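Treladgate towel notes, README

What this folder covers: towels hung over a bar in a bathroom, and the labels people gave to how well they were hung. Maintained by Marisol Paucar. Labels by Efraín Cuervo and Jairo Castaño.

Read this before you trust the "neat" column. I don't, much. The original guide defined a neat towel as one that "looks tidy on the bar," and two people can argue over that all Saturday — they did.

Terry is the main problem. The loops hold a fold where you didn't want one, and a ridge that looks like a crease in one light goes away in another.

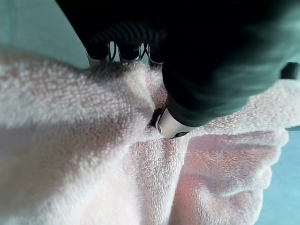 So the fabric label only says terry, fleece or unsure. We dropped thickness and softness after the Hirnley batch, where the same towel got three different grades.

There are 500 labeled entries. Of those, 100 were labeled twice, and the two labelers disagreed on 19. I think that number flatters us, as the doubles were picked from the easy end. 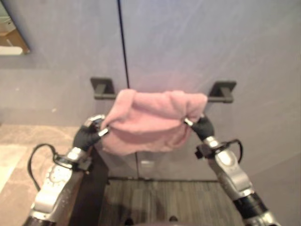
Fields

fold: over the bar, bunched, or both
hem: level, uneven, or not judged
placement: left, middle or right of the bar
neat: see the warning at the top

Géza Bakos wanted a fifth field for wrinkles. I said no in April and would say no again.

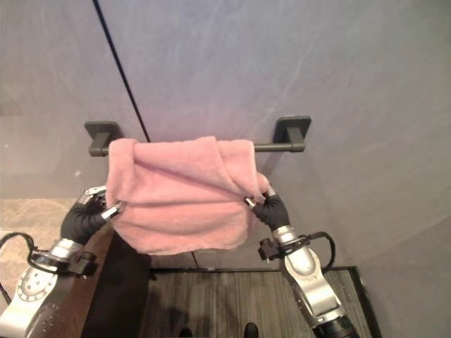 Hem is the field I'd defend. It needs no taste, only a look at the bottom edge. A towel can be over the bar with a decent roll along the top and still hang lower on the left-center than on the right, as the pink one does, and that goes down as uneven however nice the top looks. Arnulfo Correa calls this harsh. He also marks his own towels level.

Placement is weaker. "Middle" was never given a width, and the Tudham entries seem to use it for anything that isn't touching a bracket.

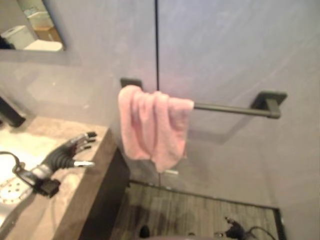
Can I use the neat column to compare two ways of folding?
I'd leave it alone. Use fold and hem together, and check the doubles first.

Known gaps: hand towels, hooks, double bars. Mackay entries have no placement at all.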